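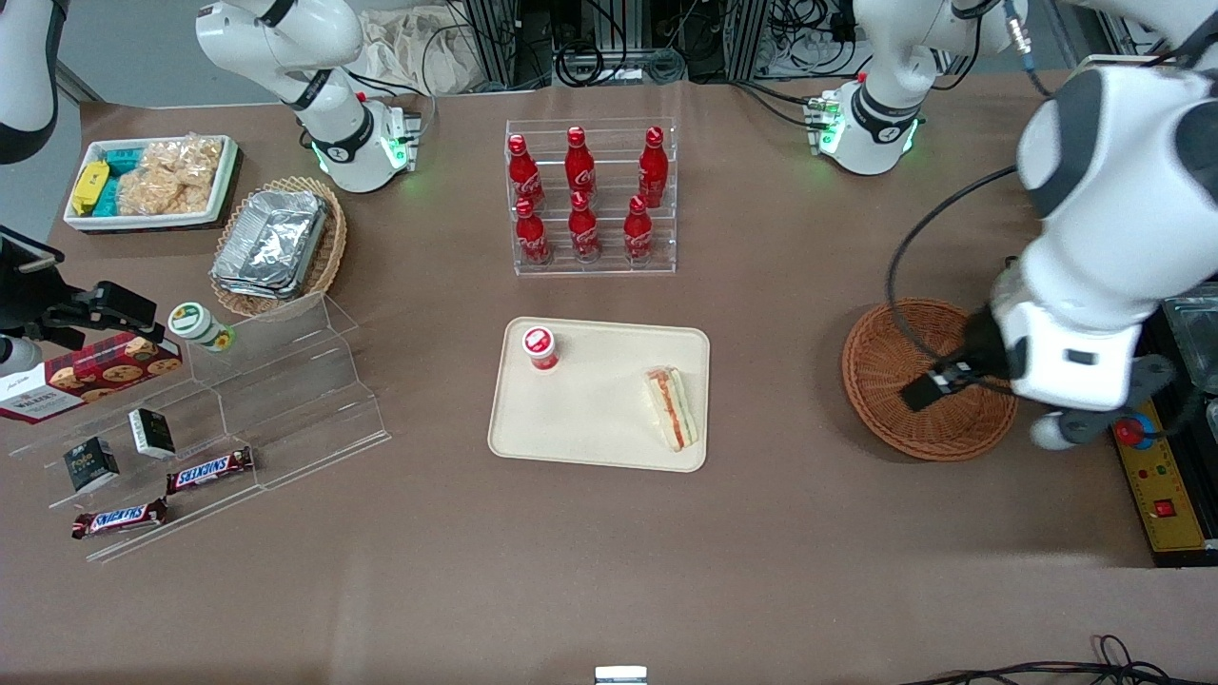 Snack table with wicker baskets and a stepped display rack, Kokumgate showroom, Grusadport.

Dudek presents refreshment table service for small offices

Grusadport, 11/25/25 - Dudek, a supplier of catering goods, opens today its new refreshment table service for offices and meeting rooms. The service was tested from March in the Kokumgate showroom, and it is now offered to all customers in the city.

Each customer receives wicker baskets, a tray and a clear stepped rack, together with a choice of 28 snacks and drinks. The choice goes from rice crackers to cookies and chocolate bars. Meals in foil containers can be ordered 2 days before.

"Many offices keep the snacks in a closed cupboard, and guests do not like to ask," said Lucyna Grabowska, head of sales at Dudek. "We wish that everything is on the table, and that the small boxes are as easy to see as the big ones."

The racks are delivered by Estau. So-yul Ki, product manager at Estau, said that the steps are angled to the front - a guest can read the labels also when seated.

The first 2000 orders include free delivery. The showroom is open for visits by appointment.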